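Hardness, scale and the kettle, part two

7th December

The first part of this covered the test kit and why I stopped trusting the strips. This one covers the numbers, which several people asked for, and the change I made to the descaling schedule.

The supply to this address comes from the Wunel works. The utility publishes a hardness figure once a year, as a single average for the whole zone. My own titrations, done at the kitchen tap after a two-minute flush, have come out at 300 mg/L as calcium carbonate in every month since September. That is hard water by any table you care to use. The published average is lower. I don't think the utility is wrong. The zone is fed from two sources and I am at the end of it that gets mostly groundwater.

Scale forms because heating drives carbon dioxide out of solution, the bicarbonate shifts to carbonate, and calcium carbonate comes down on whatever surface is hottest. In a kettle that is the base plate. Only the temporary part of the hardness behaves this way. Permanent hardness, mostly sulfate and chloride, stays dissolved until the water evaporates, so a total hardness figure will overstate how much scale to expect. To separate the two you need an alkalinity test as well. I did not have one when I wrote part one and should have said so.

The kettle is a Plotero, the plain one with the flat base and no temperature settings. I weighed it dry on the day I bought it and got 1,905 g without the stand. After 52 boils of a full fill it had gained 7 g. The kitchen scale reads to 1 g, so treat the last digit with suspicion. I dried the kettle overnight with the lid open before weighing. Water held under the rim of the filter will spoil the reading if you skip that.

I descale with citric acid from Soseo, sold in a resealable pouch. Two level tablespoons go into a liter of cold water, which I bring to just under a boil and leave alone for half an hour. Do not let it boil hard. Strong citric acid held hot for a long time can put down calcium citrate, which is less soluble than you want and shows up as a white haze that vinegar won't shift easily. If you see the haze, start over with a fresh, weaker, cooler batch.

For the blank runs I used bottled water. Purified bottled water and mineral water are different things for this purpose, and the analysis panel on the label is the place to check. Anything listing calcium above a trace is no use as a blank.

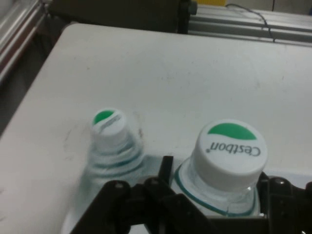 Govindasamy wrote in after part one to say that a jug filter would make all of this unnecessary, and that the cartridge pays for itself in saved heating energy. I agree with the first half for a new cartridge. The resin in mine was passing nearly full hardness well before the indicator told me to change it. On energy, a thin layer of scale on a base plate costs very little, as the heat still ends up in the water. The boil just takes slightly longer and the element runs hotter.

The new schedule is by boil count and no longer by calendar. I keep the tally on a card inside the cupboard door. Alkalinity results will go in part three once the reagent arrives.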